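Project report, second draft, 1st July

## 3. What the cleaners said

Hanrahan is a serviced-apartment firm with 600 units and a table-clearing problem. Guests leave cutlery everywhere. The firm wants robots from Bremex to clear it up before the cleaning staff arrive, and our group was allowed to sit in on the planning, on the condition that we stayed quiet and brought our own coffee.

We interviewed 7 cleaners in January. The slides had promised them "freedom from repetitive tasks." Most of them asked what they would be paid for once they were free. One pointed out that clearing the table is the only part of the shift she gets to do standing up straight.

Their job would change in a way the slides skipped. Somebody has to check the robot's work, log what it missed and move chairs out of its path. Hanrahan calls this role "supervision" - at the same hourly rate.

## 4. The simulated apartment

Before anything rolls into a real unit, it practices in Nostier, the simulator our department licenses. The planned run is 2,865 trials over five layouts. In the layout below, the robot starts near a wooden table with two knives on it, and a doorway leads through to a carpeted room with a second table to deal with. The cleaners we showed it to thought the place looked suspiciously tidy.
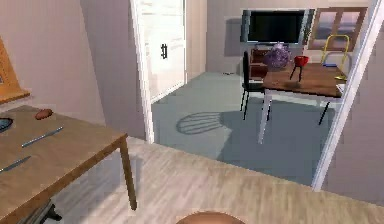 ## 5. Open questions

- Who gets the blame for a lost knife? The draft contract says "the operator," a word it never defines.
- Does checking count toward the room quota? Hanrahan is "looking into it."
- We still owe the cleaners a copy of this report, minus the appendix on our coffee budget.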